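Zalance发布桌面收纳用品整理规范 试行期覆盖42个工位

Zalance收纳研究室于12月发布《小型桌面物品归位规范》试行版。规范适用于办公室、茶水间及共用工作台，内容涉及小型木制抽屉柜、浅边托盘和零散包装物的摆放、分类与复位。试行期内，规范将在Virnness办公园区的42个工位执行。

规范将桌面物品分为三类：纸质小包装、瓶装饮料、敞口容器。纸质小包装指长边不超过20厘米的纸盒，包括茶点盒、文具盒及配件盒。此类纸盒归位前应检查盒体是否弯折、盒口是否翘起。盒体变形但仍可直立的，允许继续使用；无法直立的，应将内容物转入抽屉，纸盒压平后回收。

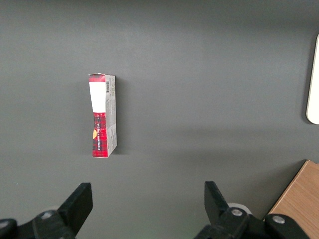

纸盒在桌面临时停放时，条码面应保持可读，盒与盒之间留出可单手取放的间距。同类纸盒不叠放。停放时间超过一个工作日的，一律入柜。

抽屉柜部分由产品工程师穆萨·奥格邦纳（Musa Ogbonna）负责编写。条文规定，单抽屉柜体应置于桌面后侧，抽屉朝向使用者，前方预留完整的拉出行程。抽屉首次装载前须清空，并在半开与全开两个位置检查侧板是否平行、面板是否松动。单抽屉装载高度不得超过内腔净高的70%，以免物品顶住柜体上沿。

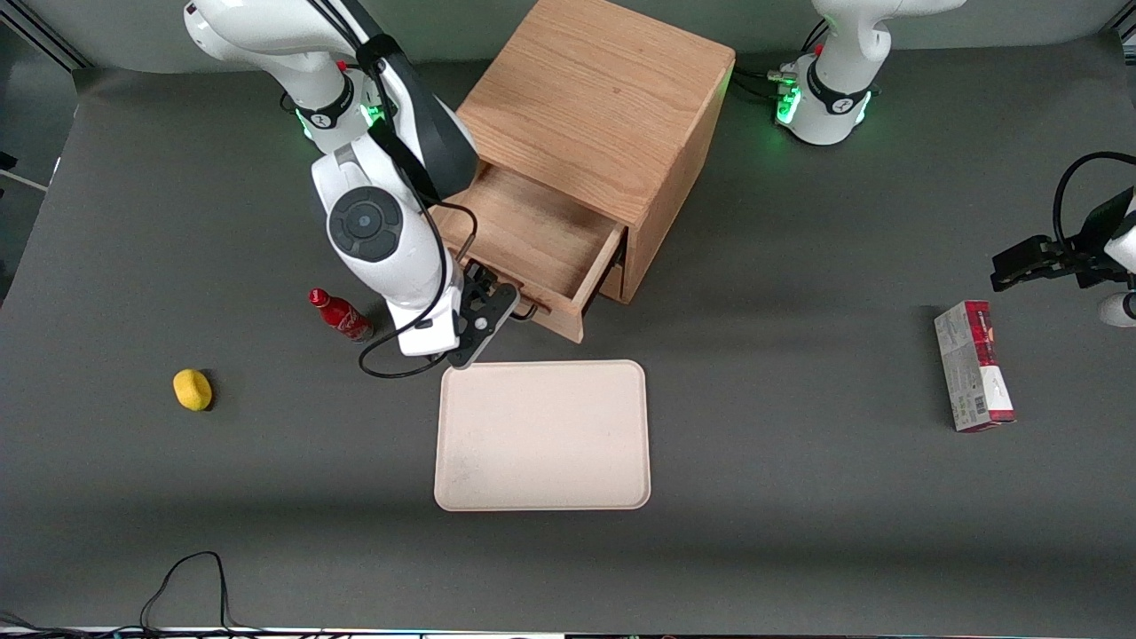
对于实木或木纹饰面柜体，规范建议使用干布清洁，不使用含溶剂的清洁剂。柜体移动时应先关闭抽屉，再从两侧托底搬起，不得以拉手受力。拉手固定件每季度检查一次，出现晃动即行紧固。

瓶装饮料的处理另列一章。未开封的小瓶可平放于抽屉内，瓶盖朝向一致；已开封的应直立存放，不得与纸质包装同格。托盘仅用于盛放当日使用的物品，盘面应每日擦拭，放置时与桌沿平行，与抽屉柜之间保持通行间隙。
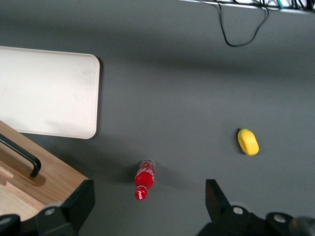 图：灰色桌面上的浅色托盘、带黑色弧形拉手的木制构件与一只横放的红色可口可乐小瓶。

规范负责人芬米拉约·乌斯曼（Funmilayo Usman）表示：“条文只规定位置、朝向和装载上限，不限定柜体品牌。各工位可沿用现有家具。”她表示，前期征求意见共收回近100份书面反馈，其中关于抽屉装载高度的意见最为集中，相应条款已作两次修订。

试行期间，各工位每天下班前完成一次归位，并在登记表中记录未归位物品的类别。登记表由园区行政部门按月汇总，交Zalance收纳研究室核对。正式版将根据汇总结果调整分类界限，并增补双抽屉柜体的装载要求。

规范试行版文本及登记表样张可向Zalance收纳研究室索取。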